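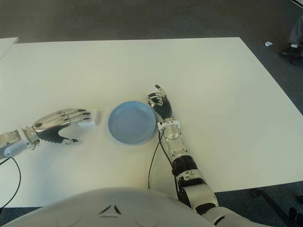
Table work with both hands: a blue plate and a small white block.

We're looking for people to help us write house rules for working next to robots

Hi! I'm Gopinath Shenoy and I look after working practice at Nesteo. We have a two-armed robot doing tabletop jobs, and people walk past it, lean over it and reset its table all day long. Our rules for that are a mess (I wrote most of them, so I can say so). Version one had 151 of them and I still couldn't tell you which one covers loose cables.

So I want a fresh group to pull them apart with me in January. You'd come in for two sessions, watch the robot work, then mark up the draft with a pen. How close can you stand? Who gets to say "stop", and how loudly? Where do the arms go when you're putting a plate back? I'd love to hear what feels wrong to you, even if you can't say why!

You don't need an engineering background. Kitchen staff, warehouse folks, nurses, teachers, all great. If you've worked with machines and have strong opinions about floor tape, even better. You do need to be 18 or over, fine with standing for a while, and okay wearing closed shoes.

Pay is $300 for both sessions, plus lunch. Sessions start at 9:30 a.m. in Room 486, Dornana building. You'll get a safety talk before you go near the table, and you can drop out whenever you like (you'll still be paid for the session you came to).

To sign up, leave a note for me at the Dornana front desk or call extension 602. Tell me what you do for work and which rule at your own job drives you nuts.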